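September 2026, Sunday. Notebook, simulation bench, Goltdale cell

I came in today to be alone with the fault from Friday. Short version for Shiela and Andor: the arm goes through the far edge of the table in simulation, and the safety stop does not catch it. Nothing is broken, it is all in the simulator, but the same planner settings were to go on the real arm in Talavera, so please do not copy them before you have read this.

**What happened**

Randi started the long run on Friday evening, 524 episodes, pick an object and put it in the yellow basket. When I opened the log this morning, 18 episodes were marked as "success" with a contact force that makes no sense. I replayed four of them. In each one the gripper comes down at the back of the table, near the red plate, and continues down. The fingertips go into the table top, the solver pushes them out with one big kick, and the plate flies away. In one replay the plate lands in the basket by pure luck, and so the episode is counted as good. I do not want such data in the training set.

The other objects do not matter so much. With the Rubik's cube and the red cup, both nearer to the front, I could not make it fail.

**What I checked**

- Table height in the scene file against the drawing. They agree.
- Tool length. Correct for this gripper.
- Joint limits. Correct, and the arm was not near any of them in the replays.
- Collision pairs. Found something, see below.

The render is from the replay of episode 144, stopped before the contact. The fingers are just above the table and the plate is close by. The elbow is already strongly bent, and I first believed this was the cause. I lost more than an hour on it. The plan was the same with another elbow position, and the fingers went into the table again. 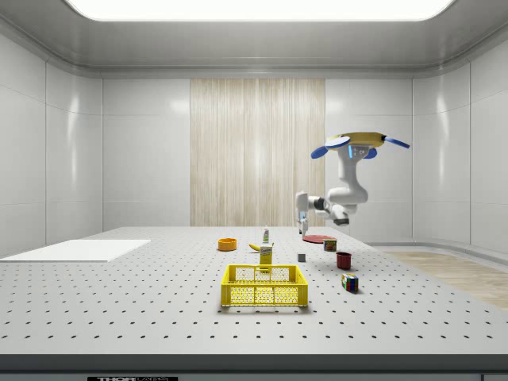
## Cause (I am fairly sure)

In June Valentin changed the table model from one block to two pieces, so that the back part could be swapped. The collision list has the front piece only. For the planner, the back strip does not exist. It is drawn, so on the screen everything looks right, and this is why we did not see it earlier. The physics has both pieces, so the contact is real there.

The second fault is worse, in my opinion. The force stop should have ended the episode at the first hard contact. It did not, as the threshold is read from the Flirkov config, and there the value is in another unit. The stop was on, only set far too high. On the real arm this would be a bent finger at the least – or a hand, if someone reaches in.

## Done today

1. Added the back piece to the collision list.
2. Corrected the threshold and wrote the unit in the name of the parameter.
3. Ran 100 episodes again with the plate as the only target. No finger in the table. Two plans were refused, which is fine for me.

## Open

- Randi: please mark the 18 episodes as bad, do not delete them. I want to use them as a test for the stop.
- The success check looks only at the final position of the object. It should also look at the speed on the way. Andor, is this yours?
- Ask Valentin if the Mamville scene has the same split table. I could not open it from here.
- No transfer to Talavera until Shiela has pressed the stop herself on the real arm, at low speed, with the door closed.

I left the corrected run going, the log is in the usual folder.

Charito Ignacio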